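Vasteo opens assembly room for display frames and covers

20 September 2026 - Vasteo, a supplier of lightweight display and work stands, has opened a second assembly room at its Prinel Road building. The room is used to put together white pole-and-tube frames and to fit their sheet covers before orders go out.

The company has taken on five people for the room and plans to ship 242 stands to its first customer, the furniture chain Erilix, by the end of the year. Until now, frames and covers were put together at two separate sites.

"Covers used to go on at the other end of town, and we lost time moving half-built frames," said Harvey Ross, operations manager at Vasteo. "Now the poles, the corner pieces and the black sheeting are all in one place - it makes for a shorter day."

Each stand is sold with a choice of three cover sizes. Spare poles and connectors can be ordered separately through Begović, which handles parts sales for Vasteo.

Trade customers can ask for a price list from the Vasteo sales desk. Visits to the assembly room are by appointment.

Stand and cover assembly at Vasteo 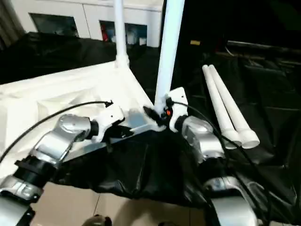
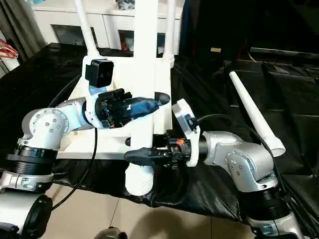
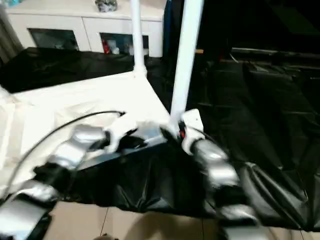
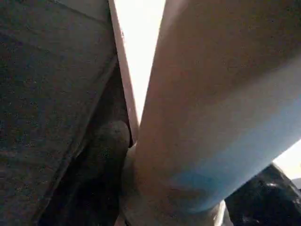

Reading time: 1 min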